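Chapitre 9
Les cellules bimanuelles de table : étude d'une offre commerciale

Objectifs du chapitre
À l'issue de ce chapitre, l'étudiant sera en mesure de lire la documentation commerciale d'une cellule robotisée à deux bras, de distinguer ce qui relève du matériel et ce qui relève du service, et de rédiger un avis motivé à l'intention d'un acheteur.

9.1 Présentation du cas

Les chapitres précédents ont traité du bras isolé, de son espace de travail et de ses modes de commande. Or une part importante des gestes de conditionnement suppose deux points de contact : maintenir un contenant pendant qu'on le remplit, tendre un film, présenter une ouverture. Les fournisseurs ont répondu à cette demande par des ensembles compacts, livrés montés, que l'on désigne ici sous le terme de cellules bimanuelles de table.

Le cas retenu est celui de la cellule Maglaya, commercialisée par la société Harkness. L'offre se compose de deux bras, d'un plan de travail, d'une enceinte et d'un contrat d'accompagnement de 16 semaines. L'évaluation dont nous reprenons les éléments a été conduite au laboratoire de Plistamby par Sioned Ruddock et Arwel Morgan — la première pour la partie mécanique, le second pour la partie contractuelle.

9.2 Le poste de travail

Le choix des objets d'essai appelle une remarque de méthode. Les fruits factices offrent une variété de formes et de courbures que les pièces étalons ne donnent pas, et leur état ne change pas d'une séance à l'autre. Le sachet transparent constitue en revanche une difficulté réelle : il se déforme sous la prise, et son contenu se déplace lorsqu'on le soulève.
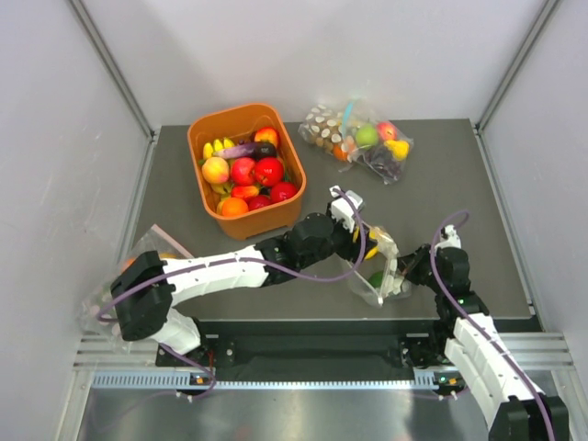 Temps de lecture : 9 minutes

Les deux bras sont montés côte à côte sur le bord avant du plateau, et leurs pinces se rejoignent au centre autour d'un petit sachet transparent. Cette implantation laisse le fond du plateau disponible pour les contenants, en l'occurrence un panier orange garni de fruits et un sac plus volumineux. Elle présente un inconvénient que l'acheteur doit peser : lorsque les bras se replient, les coudes occupent une partie des zones latérales. On observera également le passage des câbles violets le long des bras. Un cheminement extérieur facilite le remplacement, mais impose de vérifier le jeu disponible à chaque articulation.

Les panneaux clairs de l'enceinte ont, selon la notice de Harkness, une double fonction : délimiter le volume de travail et fournir un arrière-plan uniforme. Le rapport de Plistamby confirme l'intérêt du second point pour la perception des objets colorés. Il se montre plus réservé sur les films transparents, dont les contours demeurent difficiles à établir quel que soit le fond.

9.3 Le contenu du service

L'acheteur non averti compare volontiers des fiches techniques. Dans une offre de ce type, la valeur se situe pourtant pour une large part dans l'accompagnement. Le contrat Harkness prévoit deux visites sur site, une formation des opérateurs et l'accès à un catalogue de 42 séquences de manipulation. Ces séquences sont fournies en l'état. Leur adaptation à un produit particulier fait l'objet d'un devis séparé, clause qu'Arwel Morgan recommande de négocier avant la signature.

La société Udosham, qui conditionne des assortiments de petite série, a retenu l'offre en novembre après une période d'essai. Sa responsable des méthodes, Haf Llewellyn, a demandé que les critères de réception portent sur la tâche complète — de la saisie du sachet à sa dépose — et que chaque reprise manuelle soit consignée. Le texte de cette clause est reproduit en annexe du chapitre.

9.4 Notions à retenir avant la lecture

Cellule : ensemble formé par les bras, leur support, l'enceinte et les organes de commande.
Prise coordonnée : maintien d'un même objet par deux pinces dont les mouvements sont liés.
Critère de réception : condition vérifiable à laquelle l'acheteur subordonne le paiement du solde.

La section 9.5 examine la prise coordonnée d'un contenant souple et reprend les notations introduites au chapitre 2.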